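27 de enero de 2025
Crescencio Cantero

Tema 4. Reflexión especular y difusa

La luz que incide sobre una superficie se reparte entre reflexión, absorción y transmisión. En una superficie lisa respecto a la longitud de onda domina la componente especular: el ángulo de reflexión iguala al de incidencia y aparecen brillos localizados.

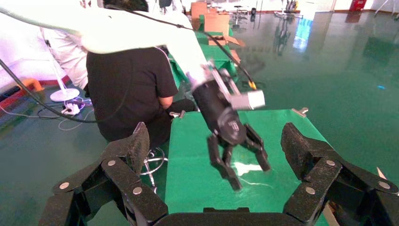
Fig. 1. Brillo localizado en un tablero verde.

Si la rugosidad crece, la energía se dispersa. En el modelo de Lambert la luminancia no depende de la dirección de observación — la iluminancia sí varía con el coseno del ángulo de incidencia.
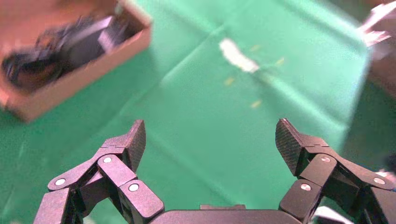
Fig. 2. Tela verde con marcas de pliegue.

Para una superficie lambertiana, L = ρE/π. Con E = 800 lx y ρ = 0,5 se obtienen unas 127 cd/m².

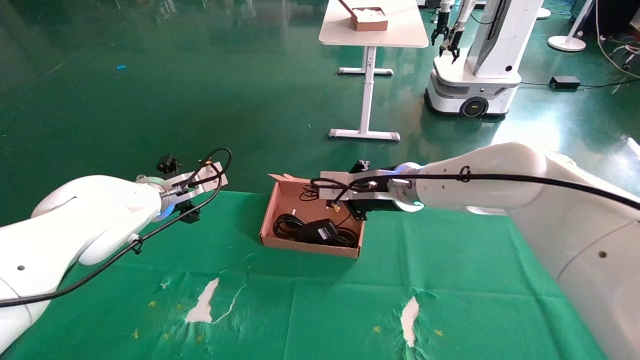
Los materiales reales combinan ambas componentes. El modelo de Phong añade un término proporcional a cosⁿ α; con n = 10 el lóbulo es ancho y con n = 1.000, muy estrecho.

Ejercicio: repetir el cálculo anterior con ρ = 0,2 y E = 1.000 lx.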